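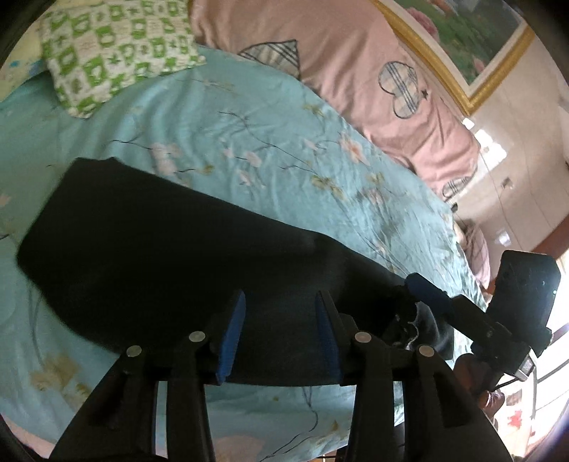

Ludmila Šťastný starts her grandmother's story with the mule, so I will too. The mule was called Rodeo, and it carried everything the family owned up to a mining camp named Trotberg, where the grandmother, Alžběta Pešek, was going to be one of 91 people spending the winter. "She was nine and she was furious," Ludmila told me over her second cup of coffee. "She had wanted to ride, and the stove got to ride instead." We got onto clothes pretty fast, because I'd asked what a girl wore up there. Black, mostly! A big black garment like the one spread over the light blue-green sheet would have seemed ordinary to Alžběta, who had one good dress and was told to keep it dark so it could do for church and funerals both. "She got married in it too," said Ludmila. "My mother hated that part and always left it out."

The family had come over under the name Čierny, and this is where I got lost and had to ask her to go back (twice). Čierny was the stepfather. Alžběta took Pešek back when she was sixteen, on her own say-so, by writing it in the front of the family Bible and then refusing to answer to anything else. The Bible was printed in 1862 and Ludmila still has it. The stepfather crossed the name out once. Alžběta wrote it in again underneath, bigger. 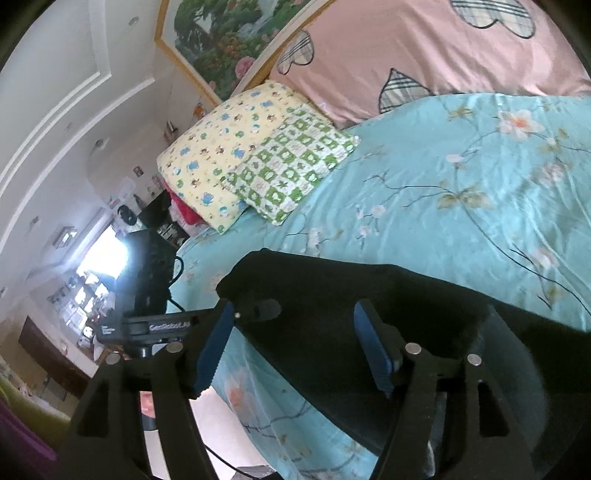 "He wasn't a cruel man," Ludmila said. "He was tired and he drank. She'd say that and then she'd say, 'But I was tired too, and I was ten.'" By then Alžběta was hauling water before school, and school was one room over the assay office, with a teacher who left every time the snow let her.

I wanted to know about the fire, since anybody who has heard of Trotberg has heard about the fire. Ludmila didn't have much. Her grandmother slept through the start of it and woke up in a neighbor's wagon with somebody else's shoes on. She wore those shoes until April - they were boys' shoes, and good ones, and she never did find out whose.

After that came the farm down in the valley, which the family called Jollerska for reasons Ludmila has heard three different ways. Alžběta raised five children there and kept bees, badly. "She got stung every single year and every single year she took it personally," Ludmila said, laughing so hard she had to put her cup down.

I asked if she'd ever gone up to see the camp. Once, with her mother, when she was a teenager. They found a foundation and a lot of rusty cans, and her mother sat on a rock and ate a sandwich and wouldn't talk. On the drive home she finally told Ludmila about the wedding dress.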